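Selling Your Own Paintings at Craft Fairs and Small Shows
Speaker notes, Ralstead Art League evening talk
Tuesday, September 18, 2018

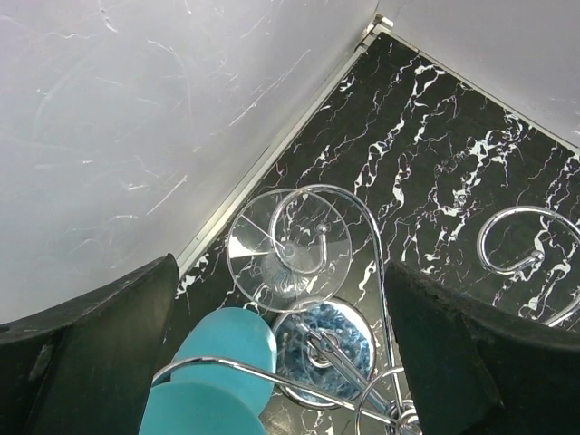 OK, start with the table fee, since that's what everybody asks me at the break anyway. My first outdoor show was at Girnum and I paid 40 dollars for a spot next to the kettle corn. I thought I'd sell ten paintings. I sold one, plus a handful of cards, and I went home smelling like caramel. (Pause here, people usually want to tell me their own first show. Let them, but only a couple.)

What I'd brought was all big work. Half sheets of watercolor, matted and framed under glass, every one of them a bird or a marsh. I love those paintings! But a person who came out for a Saturday walk with a stroller and a dog is not going to carry a framed half sheet back to the car. I should have known that. I've been that person with the dog.

So, sizes. I bring three now. Small ones that fit a ready-made 8 by 10 frame, a middle size at 11 by 14, and two or three big ones to hang at the back where folks can see them from the walkway. The big ones pull people in and the small ones go home with them. At Tivgate last fall I sold a heron in the small size to a woman who had stood in front of the big heron for a good long while, and she told me she'd be back for that one when she redid her den. She may or may not. Either way I was happy.

Standard sizes, please. I used to tear my paper however I liked it and then cut an odd mat to suit, and my buyers had to get a custom frame, and then they'd find out what a custom frame costs. Now I start with the mat opening and paint to that. It felt like cheating for a month or so and then I forgot I'd ever done it differently.

HOLD UP: the small heron, matted, in its clear sleeve. Then the same one in the black frame. Pass both around.

Pricing. Deep breath. I price by size and I stick to it. I know some of you price by how long it took, or how much you like it, and I did that too, and then I had two paintings the same size side by side with very different tags and I spent the whole day explaining. The loon that took me three weeks is the same price as the chickadee that fell out of my brush before lunch. If I really can't stand to let one go at that price, it stays home.

The biggest one I've ever sold was 600 dollars, framed, at the Marinho show in November. I'd had it at a lower price all summer with no takers. I raised it mostly out of stubbornness. Don't take that as advice, I have no idea why it worked!

Put your prices where people can read them. Big enough to see from where they're standing, dark pen, on a card. I walk right past a booth where I have to ask, and I'm a painter and I like talking to painters.

Prints. Somebody will ask about prints, so get ahead of it. I do make them, of four paintings only, and I write "print" on the back and on the sleeve and on the tag. Originals say "original watercolor" in the same three spots. Keep them in separate bins. I had them mixed together at one show and a very nice man thought he was buying an original for the price of a print, and that was an awkward few minutes for both of us. I gave him a card set and we parted friends.

Cards, while I'm on it. Last year I sold 241 cards. I didn't believe it till I added it up twice. They paid for nearly all my table fees, and a few people came back for a painting with one of my cards stuck in their purse. Put your name and how to reach you on the back of every single one.

(If running late, skip to glass.)

Wind. Bring more weight than you think. Water jugs tied to the legs, low down, all four corners. My canopy went for a walk at Tivgate and took out my own bin of prints, and I was lucky it didn't get the potter next door.

Glass or plastic? I've gone back and forth. Glass looks better to me and it's easy to clean. Acrylic is lighter and it won't break in the van, but it scratches if you so much as look at it, and you can't wipe it with paper towels. For outdoor shows I use acrylic on the big ones and glass on the small ones. For a gallery wall I'd do glass on everything. Keep the paper off it either way, a mat or a spacer, or you'll get spots.

Show applications. They want photos of your work and usually one of your booth. Shoot your paintings before they're framed, outside on a cloudy day, straight on. For the booth photo, set the tent up in your driveway and hang just a few pieces with room between them. I crammed mine full the first time and got turned down. I thinned it out and got in the next year with the same paintings.

Talking to people. I say hello and then I go back to doing something with my hands. I bring a small block and my travel paints and I work on a sketch. People will lean over to see, and then they start talking to me, and I don't have to do the part I'm bad at.

Ask who has a show coming up. Ask who wants to split a booth at Girnum in the spring, sign-up sheet is by the coffee. Remember to get the herons back before everyone goes.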